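Tromness Harriers – Your Questions Answered

I'm Amos Rosenthal, and I look after new members at the Harriers. These are the things people ask me most, usually while I'm trying to tie my shoes. If yours isn't in here, grab me at the track on Monday (I'm the one with the clipboard and the terrible hat).

Do I have to be fast?

No! Please stop worrying about this one. We have people who race every other weekend and people who have never raced in their lives and don't plan to. We split into groups by pace once everybody's warm, and you can move up or down whenever you feel like it. I've been in the second-slowest group for years and I like it there.

When and where do you meet?

Monday at 6:30 p.m. at the Storum track, by the gate on the parking lot side. The other gate is locked after school hours, and every fall somebody stands at it for ten minutes wondering where we all went. We do a lap or two together, some drills, then the main session. Most of us are heading home by eight.

I haven't run since high school. Where do I start?

Come to the beginners' group. It starts up fresh in September and again in March, and it goes from walking with a bit of jogging up to a steady 20 minutes. You can join a week or two late, but after that I'd wait for the next one or have a chat with me first. If you've got a heart condition or an old injury, talk to your doctor before you come, and tell the coach on your first night.

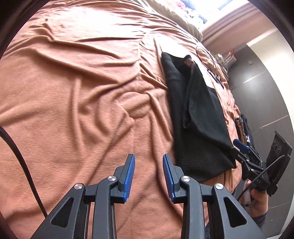
The coaches really do want to hear about that stuff, by the way. They can change a session for you on the spot, but only if they know. A quiet word before the warm-up is fine, and you don't have to tell the whole group about your knee.

What should I wear?

Whatever you'd be comfortable moving in. Running shoes matter, the rest doesn't so much. An old T-shirt and shorts will do until about October, and then you'll want long sleeves and gloves, plus something bright if you're coming out on the road runs. Leave spikes at home until a coach says you need them – most people never do. Bring a dry top for afterward too, as the wind comes straight across the back straight and you cool down fast.

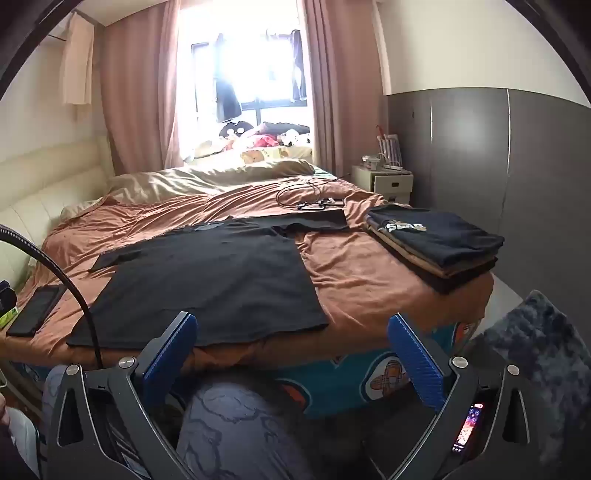 Black tee laid flat, folded clothes alongside

Do I need to buy the club uniform?

Only if you're racing for us. For league meets and relays you need the club singlet, and we keep a few loaners in the kit box, so ask me before you spend anything. For regular training nobody minds what you've got on.

How much does it cost?

Your first three sessions are free. After that it's $200 a year for adults, and juniors pay half. You can split it into two payments, just tell me when you sign up. That covers the track, the coaching and the league entry, but you pay for your own road races.

Can my kids come?

Yes, from age nine. Juniors train at 5:30, before the adults, and a parent or guardian needs to stay for the first couple of sessions. They get a go at everything: sprints, hurdles, long jump, and the 900 meters, a slightly odd distance we've always used for our own junior championship. I've asked why and got four different answers.

What is the Cisneros Relay?

Our big day out! It's in July, teams of four, on grass, once around the lake at Pisico for each runner. We put in as many teams as we can fill and mix up the paces, so you could easily be handing over to someone twice as quick as you. There were nearly 1,000 runners last summer. Bring a chair, sunscreen and something for the picnic table. Please, not more potato salad.

What happens if it rains?

We run. Lightning is the exception, and ice on the track. If we have to cancel I send an email by 4 p.m., so check before you leave work.

How do I join?

Turn up, try it, and fill in a form when you're ready. I keep spares in the car.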